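Subject: Re: [household-list] Sorting cloth items: caps, socks, small pieces
Date: Feb 14, 2023
From: Sowah list, housekeeping thread

Picking this up again, as I said I would once the April drive had a plan. Kumbridge has asked us to take in clothing again, and last year the small pieces took more time than the coats did. I would like to settle how we sort and fold them before the bags start coming in.

The earlier message, for those who joined since:

> We have shelf room for 9 bins at Worell and no more. Coats and
> pants go on rails, so the bins are for caps, socks, scarves, and
> anything that won't hang. Last year we put through 700 small
> pieces and a good share of them went out creased because they
> were balled up in the bottom of a bag. Can we agree on one way
> of doing it? I don't mind which.

My suggestion is to shake everything out first. A piece of cloth that comes out of a bag in a twist will stay in a twist if you try to fold it as it is. Hold it by two ends, let the middle drop, and then lay it down on the table and smooth it outward. Dark gray cloth is the worst for this because the folds are hard to see.
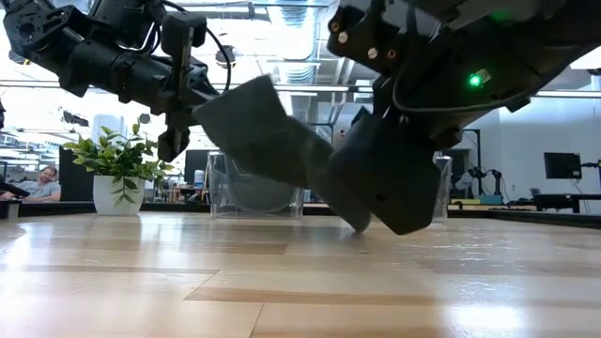 Ikden replied off list that shaking out is fine for plain cloth but a waste of effort on socks, and that socks should be paired on the spot and set aside. I agree about the pairing. I would still open them up first, as a folded-over toe makes two socks of the same length look different.

Caps are the other problem. They get dropped in a heap and the brims hook into each other, and then someone pulls and the crown gets crushed. Take them off the pile one at a time, lifting by the brim. If two are caught together, move the top one sideways until it comes free.

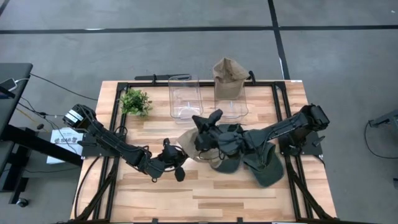
For storage I would use clear open-top containers, one for baseball caps and one for soft hats. Bucket hats can be pushed in on their sides without harm. Baseball caps should be nested, crown into crown, with the brims all facing the same way. A container that is too full is no use — the top ones fall out each time it is moved.

Then there are the pieces that are hard to name. Anything with snaps, flaps, or an opening you can't place should be laid flat and looked over before it goes in a bin. Find a seam and work out from it. Close the snaps if they close, and check ribbed cloth for pale marks, which are easy to miss along the ribs.

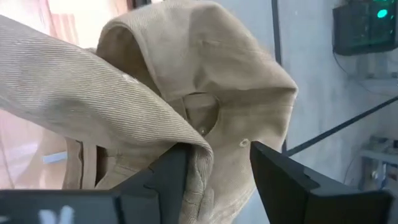

If you still can't tell what it is, put it in the last bin and leave it for the end of the day. Please don't fold it into a guess. We had 7 of those last year and most were simple enough once they were spread out in good light.

On socks, I would keep to three groups: dark, light, and patterned. Charcoal, navy, and black can share a bin until pairing, which is best done near a window. Hold each one up by the leg and let it hang for a second, then lay the pair together toe to toe and fold once. No rolling, as it stretches the cuff.

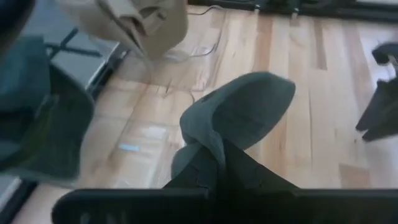 Singles go in a bag on the end hook and get checked against the next load. Anything still single when the drive closes goes to rags.

Replies to the list, please, and I will write up whatever we settle on and send it over to Kumbridge with the bin labels.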